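Forum Clitura > Apprentissage par démonstration > Combien d'exemples pour du rangement de cuisine ?

skosar46
Posté le 5/12/19
On me vend Clitineo comme la solution pour ranger un plan de travail : 475 démonstrations et le modèle généralise. J'ai du mal à y croire. Quelqu'un a essayé chez lui ?

Hakim
Oui, et ça marche correctement tant qu'on ne change pas les objets de place. Avec quatre cuisines différentes dans le jeu, on commence à avoir quelque chose.

plan_b
« Correctement », ça veut dire quoi ? Sans taux de réussite sur des objets jamais vus, je ne retiens rien. Nous, on en est à 3 923 épisodes et un bol posé de travers suffit encore à tout faire rater.

Hakim
Tes épisodes se ressemblent peut-être trop. Le nombre ne dit pas tout.

plan_b
Ils sont variés, merci. Je mets deux vues prises pendant la collecte, planches superposées et bol vert compris :
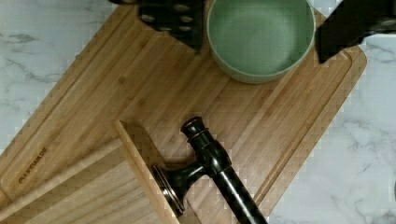
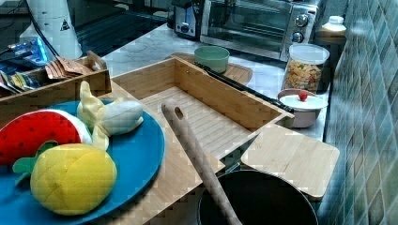

Mon souci est ailleurs : l'opérateur sait d'avance où il va. Il n'hésite jamais, ne rate presque jamais, et donc le modèle n'apprend jamais à se rattraper. En juillet on a ajouté des reprises après échec, une quarantaine de prises refaites exprès (46 pour être précis). Gain à peine mesurable. Je veux bien qu'on me dise d'en faire dix fois plus, mais qui paie les heures ?

skosar46
Donc tu déconseilles ?

plan_b
Je déconseille d'acheter sur la foi d'une vidéo de démo. Demande-leur les essais ratés.

Hakim
Pas d'accord pour les reprises, chez nous l'effet était net. Tu les avais pondérées à l'entraînement ou juste mélangées au reste ?

plan_b
Mélangées. Je relance avec une pondération et je poste les courbes, bonnes ou mauvaises.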